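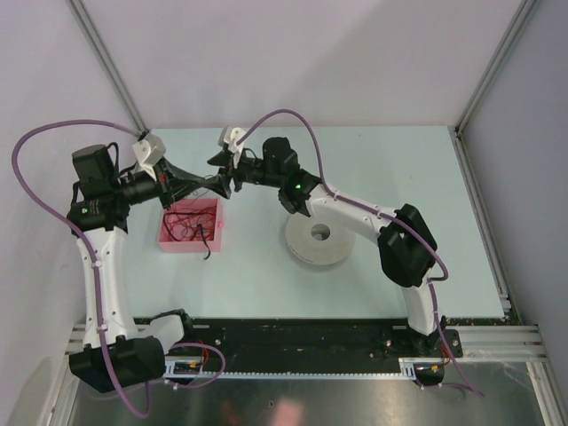 Grastuteck Omus document verification unit

Last updated: 9th January

The Omus is a counter-top unit for checking cheques and identity documents at the point of payment. It is made by Grastuteck and supplied in the UK by Wasmont. Typical users are building society branches, cheque-cashing shops and post counters, where a clerk has to decide within a minute or so whether to accept an item from a person they have not met before.

Operation

The clerk feeds the cheque into the front slot, printed side up. The unit reads the code line, takes an image of both sides under white, infrared and ultraviolet light, and compares the serial number with the stop list held in memory. The stop list holds numbers reported stolen or cancelled by the subscriber's own group and is refreshed overnight. A match shows a red bar on the clerk's display only. The customer side has no display and no sounder, so that staff can follow their own procedure for a suspected offence.

Identity cards and driving licences are read in the flat tray on top. Passports must be opened at the photo page and held down until the green light shows.

Evidence records

Each transaction is stored with its images, the time and the terminal number. Records are kept for 31 days unless marked for retention, in which case they stay on the unit until released by a supervisor. Marked records can be exported to an encrypted memory stick in a form suitable for handing to the police. The export includes a log of every user who has opened the record. Deleted records cannot be recovered.

Specification

Part number: 2749
Feed rate: up to 70 cheques per minute with the batch feeder fitted
Batch feeder capacity: 200 items
Interfaces: Ethernet, USB
Power: mains adaptor, supplied
Fixing: two security screws from below, or cable lock

Options

The Nouri camera link joins the unit to an existing counter camera and attaches one still to each transaction. It needs software from the May release or later - earlier versions will accept the licence key but will not save the still. The batch feeder can be fitted by the user. The camera link must be set up by Wasmont.

Limits of use

The Omus does not confirm that an account holds funds, and a clear result is no proof that a cheque is genuine. Stolen cheques not yet reported will pass the stop list check. Worn or folded items may need a second pass.

Supplied with mains adaptor, network cable, cleaning card and printed guide. Spare cleaning cards are ordered separately from Wasmont.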